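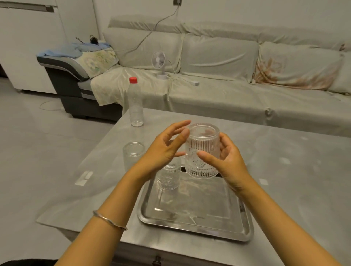

Wohin mit den Gläsern nach dem Teeabend?

Umgedreht aufs Tablett, das Tablett dann in den Küchenschrank links neben der Spüle, zweites Fach von unten. Bitte nicht ineinander stapeln.

So, das war die häufigste Frage nach dem letzten Mal, deshalb steht sie ganz oben. Der Rest in Kürze, ich muss gleich los.

Nachtrag zum Teeabend. Schön voll wars, 35 Leute, und der Minztee von Ourania Petridis war um halb neun leer. Ourania setzt nächstes Mal zwei Kannen mehr auf. Wer noch eine große Thermoskanne im Keller hat, bitte melden, Leihgabe reicht völlig.

Gläser, noch mal. Wir haben jetzt zwei Sorten, die geriffelten mit Relief und die glatten. Die geriffelten gehören Blandine Bouvier und sind von ihrer Mutter, bei Stundero gibt es die schon lang nicht mehr nachzukaufen. Also: von Hand spülen, lauwarm, ein Tropfen Mittel. Spülmaschine macht das Muster auf Dauer milchig, zwei sehen leider schon so aus. Die glatten vertragen die Maschine, oberer Korb.

Beim Abtrocknen mit beiden Händen anfassen, eine links, eine rechts, und nicht mit dem Tuch bis zum Boden reinwürgen. So ist im August eins gesprungen, Noémie Baudry hatte danach ein Pflaster am Daumen. Leinentuch, kein Frottee, das fusselt furchtbar. Die guten Tücher liegen in der Schublade im Wohnzimmertisch, gebügelt von Bożena Sowa (danke!!).

Wer Kalkränder findet: Schuss Essig ins Spülwasser, kurz stehen lassen, klar nachspülen. Bei Teerändern hilft Natron, mit dem Finger verreiben. Keine Scheuermilch, auch nicht "nur ein bisschen".

Das Tablett. Edelstahl, unkaputtbar, aber rutschig. Beim Tragen ein feuchtes Tuch drunterlegen, also unter die Gläser, nicht unter das Tablett. Und nicht über 6 Gläser auf einmal, lieber zweimal laufen. Nach dem Spülen bitte trocken wischen, sonst gibts Flecken und das Poliren bleibt wieder an Monique Pruvost hängen.

Sofabezug: kommt nächste Woche runter und in die Wäsche. Bis dahin Tee bitte am Tisch trinken. Wer beim Aufziehen helfen kann, kurz bei Monique melden, zu zweit geht es in einer Viertelstunde, allein ist es eine Strafe.

Kasse. Vom letzten Abend sind 50 Euro übrig, davon kaufen wir glatte Gläser nach, die günstigen von Tondari. Andere Vorschläge bis zum nächsten Treffen, sonst bestelle ich einfach.

Liegengeblieben sind ein grauer Schal, eine Lesebrille im Etui und der Deckel von einer Kuchenform. Alles im Flur auf der Ablage, Abholung jederzeit nach 17 Uhr, einmal klingeln reicht. Kuchenliste hängt ebenfalls im Flur, bis jetzt steht nur Noémie mit dem Zitronenkuchen drauf, da is also noch Platz.

Bis dann, M.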